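Mavska score: vinyl or download?

reelhum
Sason Records has the Mavska score up for preorder. Download in July, vinyl some weeks after that. Music is by Nasrin Rashti, 37 tracks on the download. The LP drops five of them and the end title is one of the five. Anyone ordering both?

tapedeck_lou
Just the download. I'm not paying LP prices for a record without the end title. That cue is the reason I want the album.

GravelPit
The end title on the download is the short version anyway. The film mix runs longer and has the choir. I checked it against the track times on the label's page.

tapedeck_lou
Where do you see that? The times I found only cover side A.

GravelPit
Scroll down past the vinyl listing. Full track list with times is under the credits.
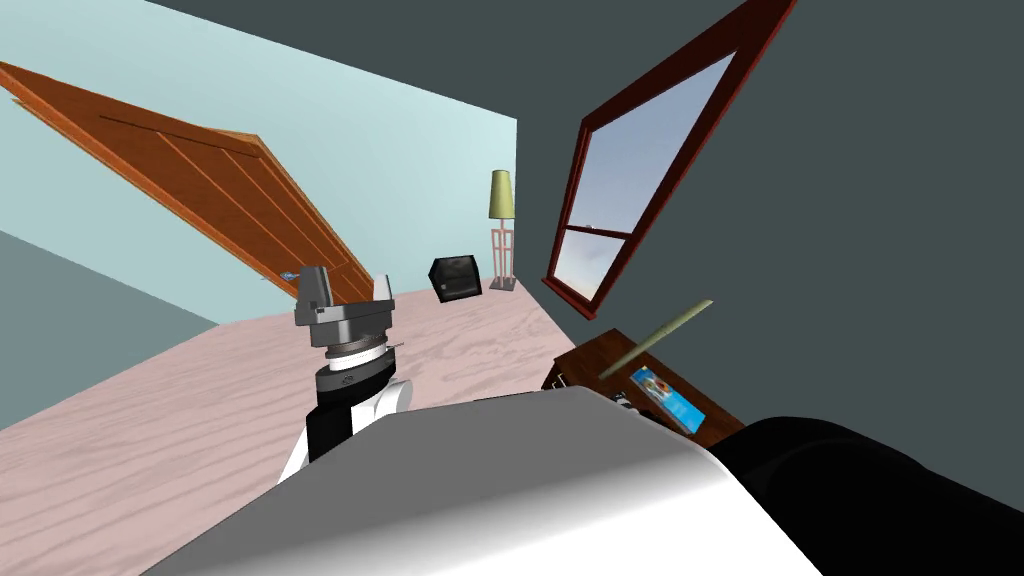 Render: Soltau

reelhum
OK, found it. He's right, it's the short one. The three cover songs are on both formats, at least.

mono_only
I'd have cut the covers and kept the score. Three pop songs in the middle of side B wrecks the flow. Sason did the same thing with Fallahi and people complained then too.

kestrel_b
Disagree on Fallahi. The songs were in the movie, and that LP plays fine front to back. I also like the covers here, from what they streamed.

mono_only
They were in the movie for maybe ten seconds each.

kestrel_b
Still in the movie.

GravelPit
Does anybody know the pressing size? The shop page says 321 copies, which seems like an odd number.

reelhum
321 is the colored vinyl. Black is open until they close preorders. I asked the label and that was the whole answer.

tapedeck_lou
Did you ask about the choir version?

reelhum
No. I'll write them again tonight and post what they say.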